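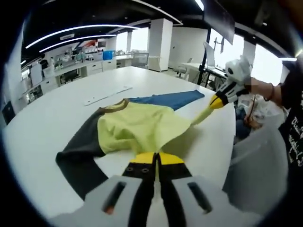

Hem First: Teaching Two Arms to Flatten a Jumper

Final project report, Robotics and Automation group project, Marquez Building
Submitted 20th May

Summary

Our project asked a small question about laundry. If a robot with two arms is going to spread a long-sleeved jumper flat on a table, where should it take hold first? Most of the work we read before starting takes the garment by the shoulders, the way you would hold a shirt up to look at it. We had a hunch that the bottom hem might be a better place to begin, at least for heavy, soft knitwear, so we collected demonstrations of both with hand-held grippers, trained the same model on each set and tested them against each other on the arms. The hem-first version got the garment acceptably flat in 17 of 22 trials. The shoulder-first version managed 5 of 22. We expected a difference but nothing like that, and most of this report is about where we think it comes from (and where it might be flattering us).

1. Why flattening

The original plan was folding. We wrote a whole proposal about folding, with a diagram of a sleeve going over and everything, and then spent the first fortnight finding out that folding is the easy bit. Once a jumper is lying face up with its sleeves out, a fold is a few fairly predictable movements. Getting it to that point is where things go wrong. A sleeve ends up underneath, or the body is doubled over on itself and from above it looks like a smaller, perfectly tidy jumper.

So we dropped folding and made flattening the project. Our supervisor was kind about this and pointed out that the marking scheme had room for it.

There was also a practical attraction. Flatness is something you can measure from above with one camera: take the outline of the garment on the table and compare it with the outline of the same garment laid out by hand. We called the ratio coverage, and we used it for everything.

2. How we collected the demonstrations

We did not drive the robot arms by remote control. We tried it for an afternoon and it was slow and tiring, and the person driving had very little sense of how hard they were pulling. All our training data came from hand-held grippers instead, one in each hand, with the jaws worked by the person holding them. You stand at the table and do the job more or less as you would do it at home, except that you have two fingers per hand and no thumbs. The camera on the gripper sees what the gripper sees, and we recover the path of each hand afterwards from the video.

The great thing about this method is how quickly it goes. No robot needs to be booked, nothing has to be homed or reset, and if you want to work on a different table you walk over to it. We were able to collect at odd hours, between lectures, whenever two of us were in the building.

Each demonstration followed the same outline:

Garment picked up and dropped from chest height.
Short pause, hands away from the cloth.
Flattening, using the assigned starting grasp.
Grippers opened and lifted clear.

The starting grasp was the only thing we fixed. In the hem-first set the person had to find the bottom edge of the body, pinch it with both grippers and pull it taut sideways before doing anything else. In the shoulder-first set they had to take the garment near the two shoulder seams. After that they could do whatever they liked – tug a sleeve out, lift and lay down again, smooth with the side of a fingertip.

We finished with 153 usable demonstrations, split as evenly between the two sets as an odd number allows, with the extra one going to shoulder-first. Unusable ones were mostly cases where tracking was lost because a gripper camera had been pressed into the cloth and saw nothing but wool for several seconds. We learnt to keep our wrists higher. It feels unnatural at first and then you forget you are doing it.

A note on the garments. We chose long-sleeved jumpers in blocks of different colours on purpose, with sleeves that did not match the body or each other. This made it far easier for us to check by eye which sleeve had gone where when reviewing video. It may also have made life easier for the model, and we come back to that in section 6.

3. Training

The learning side is the least original part of the project. We used Prarkeva, the imitation learning code our department keeps for teaching, with its default image encoder and almost all of its default settings. The input is the recent images from both grippers and how far open the jaws are. The output is a short stretch of movement for each hand, described relative to where that hand is now. Both versions were trained from the same starting weights for the same number of steps.

We made one change to the defaults. The standard setup treats opening and closing as a smooth value, and our first models would hover over the hem with jaws half closed, apparently unable to make up their minds. We gave closing moments more weight in training and the dithering mostly went away. This took us the best part of March to find, including several days when we were convinced the camera timing was wrong. The camera timing was fine.

4. Testing on the arms

Tests were run on the pair of Clarnari arms in the Marquez Building, fitted with the same type of fingertips as the hand-held tools. Keeping the fingertips identical matters more than we had realised. An early run with the arms' own rubber pads was hopeless, as the pads were too thick to get under an edge lying flat on the table.

Each version had 22 trials. The garment was dropped by a person, the arms were started, and the trial ended when the model opened both jaws and stayed still, or when the time limit ran out. We alternated between the versions, one trial each in turn, so that neither would get all the good light or all the late-evening tiredness of the person doing the dropping. A trial counted as a success if the final coverage passed the threshold we had written down before testing began and if both sleeves were visible from above for their whole length.

5. What we found

Hem-first: 17 successes from 22.
Shoulder-first: 5 successes from 22.

Watching the recordings side by side is fascinating, and we would encourage anyone carrying on with this to do it early. The two versions fail in completely different ways.

Shoulder-first tends to find its grasp quite happily. The trouble comes in the lift. With the jumper hanging from the shoulders, the whole weight of the body swings below, and when the arms lay it down the bottom edge touches first and curls under. The model then sees a neat rectangle of cloth and stops, very pleased with itself. Coverage is poor, although nothing looks obviously wrong from the gripper cameras.

Hem-first struggles at the start. It sometimes takes several goes to pinch the edge, and in one long and rather painful trial it kept hold of a cuff instead. But once both grippers have the hem and pull it taut, so much of the rest sorts itself out! The body opens along the line of the pull, and the model can lay the remainder out away from itself with the collar going down last. The sleeves usually need a separate tug, and the model had picked that up from us without any special treatment. It would let go of one end, go and fetch the sleeve, and come back.

Our best explanation is that the hem is a long straight edge with a clear right answer. Either it is taut or it isn't, and a camera sitting close behind the fingertips has a good view of the cloth between the two hands. The shoulders give much less to go on. We have not proved this. A fair test would be to hide part of the hem from the cameras and see whether performance drops, and we ran out of booking time before we could try it.

6. What we would treat with caution

The garments used in testing were also used in the demonstrations. We had hoped to test on a separate bag of jumpers bought from Zovach, but the parcel came too late for more than a quick play. The quick play was encouraging for hem-first on similar knitwear, and poor for both versions on anything thin.

Colour is the other worry. A sleeve that differs strongly from the body is an easy thing for a model to spot, and plain garments could well be harder. We would love to see this repeated on a single-colour jumper.

All the demonstrations were also done by members of our own group, and by the end we were all better at hem-first and liked it more. Some of the gap may simply be that our hem-first demonstrations were cleaner.

7. Carrying on from here

The demonstrations, the trained models and the scoring script are on the project drive, together with the test recordings in the order they were run. The fingertip drawings are in the same folder. Please print them solid, as hollow ones flex when the hem is pulled tight and the cloth slips out sideways.

If we had another term we would start with plain garments and the Zovach bag, then try letting the model choose its own starting grasp from a mixed set. And after that, at long last, we would like to fold something.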